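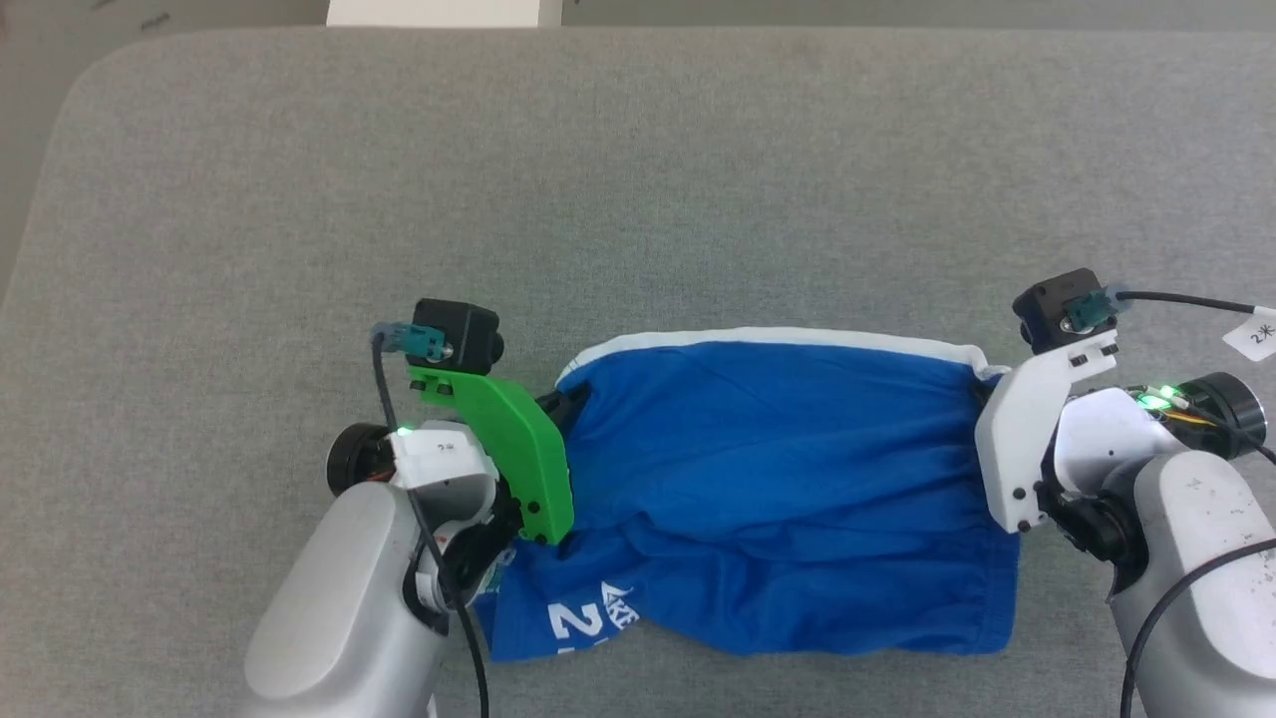

Kacper Pietrzak, in his comments on our first draft, objected that a machine which folds one garment in a laboratory has told us very little about the washing in a house, where things come out of the drum inside out and in heaps. We accept the objection, and the present section is limited accordingly.

### 4.2 Folding of small garments

**Figure 3.** Two-arm hold on a pair of blue shorts or a similar garment. Each gripper has one end of the white waistband; the lower part of the cloth lies slack on the table.

The folding task was carried out at the Nunthorpe site with the Durby controller. A trial began with one garment placed on the table by hand, in no set position, and ended when the arms let go for the last time or when 79 seconds had passed. We ran 200 trials. A fold was accepted if the edges met to within 2 cm, as judged by Maja Śliwiński from the finished garment alone.

The waistband is the natural place to take hold (Figure 3). Once the top edge is taut, the position of that edge is known, but the position of the hanging cloth is not. Most rejected folds came from this stage. A leg or hem had turned under, the arms laid the garment down as though it were flat, and the crease was kept in the finished fold. The controller made no attempt to shake the cloth out.

Garrido and Ruggiero argued in an earlier project note that a second hold, taken lower down, would remove the fault. We tried this in about 30 further trials, which are reported separately in Section 4.4. It lengthened the work and did not help with garments that had started out bunched.

On the wider question, we consider that folding from a single placed garment is within reach of present machines, given patience and a clear table. Sorting, turning and picking from a full basket were not tested.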